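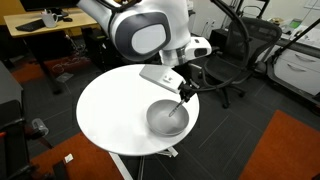 4.2 Stirring, and why it's harder than it sounds

I'll admit we put stirring on the task list as a bit of a breather between folding and pouring. My own kids could do it at three, so how bad could it be? Pretty bad, as we learned on the first Tuesday! In Figure 4 the gripper has a slim metal utensil angled down into a round metal bowl, and that angle gave us more grief than anything else in the Skernska task set. Too steep and the tip digs in and shoves the bowl along; too shallow and the handle rides up on the rim (the noise is awful, ask anyone on our floor).

We ran 418 stirring trials with the Fultura policy and scored each one by hand. A trial counted as a failure if the utensil slipped in the fingers, if the bowl travelled more than 5 cm from its starting mark, or if one of us had to hit stop. By that measure 41 trials failed, and 23 of those were slips, mostly late in a long run when the grip had drifted toward the end of the handle.

So can it help out in a kitchen yet? I'd say it can stir if you set everything up for it and stay nearby. It still has no idea when the batter is done, and the Barroso baseline doesn't either. We come back to that in Section 5, where we try adding a simple stopping rule.

Figure 4. Stirring task, utensil in bowl.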